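Field Service Technician for Crushing and Screening Equipment, Wulness

Plikham repairs jaw crushers and vibrating screens for 451 quarries and recycling yards. For our workshop in Wulness we are searching a technician who likes to work with heavy machines. You will change liners and bearings, check the screen decks and write a short report after each visit. We ask for 5 years of experience and a driving license.

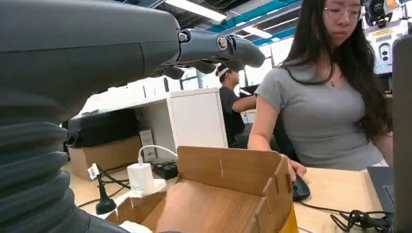
Svenja Ruppert writes that in her first months she learned most from the worn parts which customers sent back, and that new colleagues should ask many questions.

The work starts at 8 in the morning. Travel days are paid in full. Please send your application to Defne Keskin until the end of September, with the reference number 2265.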